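Cuaderno del taller, enero, 9:40

Sigo con los portátiles de Netora. El problema es el mismo que quedó apuntado la otra vez: después de la última tanda de actualizaciones, el menú contextual del explorador tarda en abrirse y en algunos equipos la búsqueda del menú de inicio se queda en blanco. Empiezo por el 119, el que peor va. 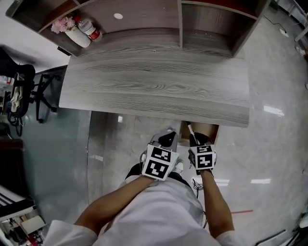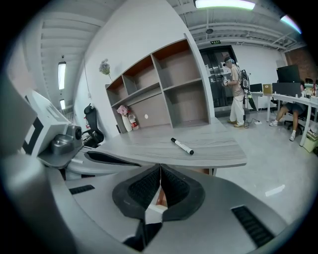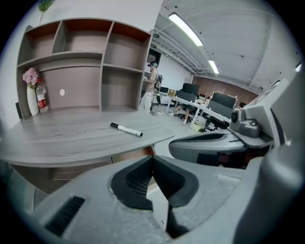 Kumiko Arai comenta que no tocaría el índice de búsqueda hasta haber descartado las extensiones del menú contextual, porque en su equipo el retraso desapareció al desactivar la del cliente de sincronización y la búsqueda volvió sola después de reiniciar el explorador. Le hago caso y cambio el orden previsto.

Estado de partida del 119: arranque limpio, sin red, usuario local de pruebas. Clic derecho sobre una carpeta vacía del escritorio: el menú aparece con retraso claro la primera vez y algo menos las siguientes. Clic derecho sobre un archivo de texto: igual. Sobre el fondo del escritorio aparece al momento. O sea que el fondo se libra y los archivos y carpetas no, lo cual cuadra con lo de las extensiones.

Exporto la lista de extensiones del shell antes de tocar nada. La copia está en la carpeta compartida, dentro de «enero», con el nombre del equipo. Las que no son de Microsoft son 4:

Draler, cliente de sincronización
Draler, superposición de iconos
Wirerari, compresor
el panel de la tarjeta gráfica

Desactivo las cuatro y reinicio el explorador. El menú abre al instante. Las voy activando de una en una, reiniciando el explorador cada vez.

Panel gráfico: sin cambios.
Wirerari: sin cambios apreciables. Añade un submenú larguísimo que habría que recortar, pero eso es otro tema.
Draler, superposición: sin cambios.
Draler, cliente: vuelve el retraso.

Repito la última con red. Con red el retraso es mucho menor. Parece que la extensión pregunta por el estado del archivo al servidor y espera la respuesta antes de dejar dibujar el menú. No lo he comprobado con una traza, es lo que deduzco del comportamiento.

11:15. La búsqueda. Con el cliente de Draler desactivado escribo «pan» en el menú de inicio y sigue en blanco. En esto el 119 no se comporta como el equipo de Kumiko. Miro los servicios: el de búsqueda está en marcha. Reinicio el proceso del menú desde el administrador de tareas y nada. Cierro sesión, vuelvo a entrar y nada.

En el visor de eventos, registro de aplicación, hay una fila larga de errores del indizador con la misma ruta: una carpeta del perfil que ya no existe, del usuario anterior del portátil. Quito la ruta en las opciones de indización y lanzo la reconstrucción. La dejo trabajando y apago la suspensión para que no se pare a medias.

Mientras tanto, el 1011. Mismo modelo y misma imagen de sistema, pero sin el cliente de Draler. Menú contextual normal, búsqueda normal. Lo dejo apartado como referencia y le pongo la nota en el inventario. Que no se actualice hasta que terminemos, por favor.

Sverre Magnusson pregunta por correo si no sería más fácil volver al menú contextual antiguo por registro en todos los equipos. Le contesto que se puede, pero que el menú antiguo carga las mismas extensiones, así que el retraso seguiría ahí. Además, hubo quejas en Strömberg cuando se hizo algo parecido y luego una actualización lo deshizo.

12:50. Reconstrucción terminada en el 119. Lleva 1000 elementos clavados según la ventana, cosa que me extraña un poco, aunque el perfil de pruebas tiene muy poca cosa dentro. «pan» devuelve el Panel de control en primer lugar. «red» devuelve la configuración de red. Reinicio completo y pruebo otra vez: sigue respondiendo.

Vuelvo a activar el cliente de Draler con la búsqueda ya arreglada, para ver si una cosa estropea la otra. No la estropea. Son dos averías distintas que coincidieron en el mismo equipo, y el parte las trae como una sola. Lo separo en dos.

Pendiente:

Pedir a Draler la versión más reciente del cliente y probarla sin red. Linnea Bakke tiene el contacto.
Buscar rutas muertas de indización en el resto de los portátiles que han cambiado de usuario. Ottar Haugland dice que se puede sacar con un script leyendo el registro; que me lo pase y lo pruebo primero en el 119.
Preguntar a Américo Patrício si la imagen nueva borra los perfiles viejos o solo los deshabilita.
Recortar el submenú de Wirerari.

El 119 queda encendido, con el cliente de Draler desactivado y la suspensión quitada. Volver a ponerla antes de devolverlo.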